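April 5, 2020
Notebook, Oltatier workshop, small room at the back
Written by Mabli Ifans

Continue with the storage of the cleaning things. Yesterday Meinir Morris asked me why we still keep the hand tools in the deep drawer, and I had no good answer for her. In the drawer the dust falls on everything and stays in the corners, so each time we take out a dustpan we must clean the drawer also. I want to finish this question before May, when Ifor Prothero needs the drawer for his clamps.

The plan is to use plastic baskets with holes. I wrote down what I want from a basket:

- dust can go out through the floor, not only through the sides
- a pan can lie flat, because when it stands it bends the basket wall and falls over when somebody pulls the next thing
- I can see from the side if it is full

Mererid Rosser prefers the closed boxes from Keviveck. They are stronger, I agree, but she was thinking about screws and small parts, and for this they are better. I leave the boxes for her shelf.

Today I put the light blue things in the gray basket, flat, one above the other, handles to the same side. I worked on the dark surface because the crumbs show well on it.
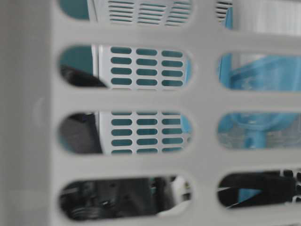
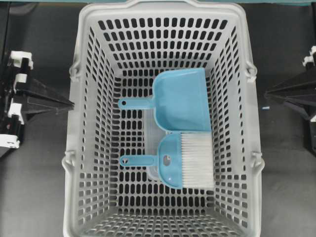 First: the basket wall, from very close. Second: gray basket with the blue dustpan in it, from over the top.

Remarks.

The shelf at the back is 89 cm wide. I measured it 2 times, because last month I wrote 80 and this was wrong (I measured inside the brackets). Please correct it also on the Gough order sheet if somebody has it open. I did not find it in the folder.

The holes in the floor are a good idea for dust but a bad idea for the shelf below. I will put a sheet of paper under the basket and look at it after 7 days. If the paper is very dirty, then the basket must go on the lowest shelf and the discussion is finished.

Labels: the tape does not like a surface with so many holes. Mabli Bowen says to tie a card to the rim with string. I will try it, but I think the string will catch on the neighbor basket.

Not done today: wet sponges. They should not be together with the pan and I have no place for them yet. Ask Meinir about the hooks left from Wusorbridge.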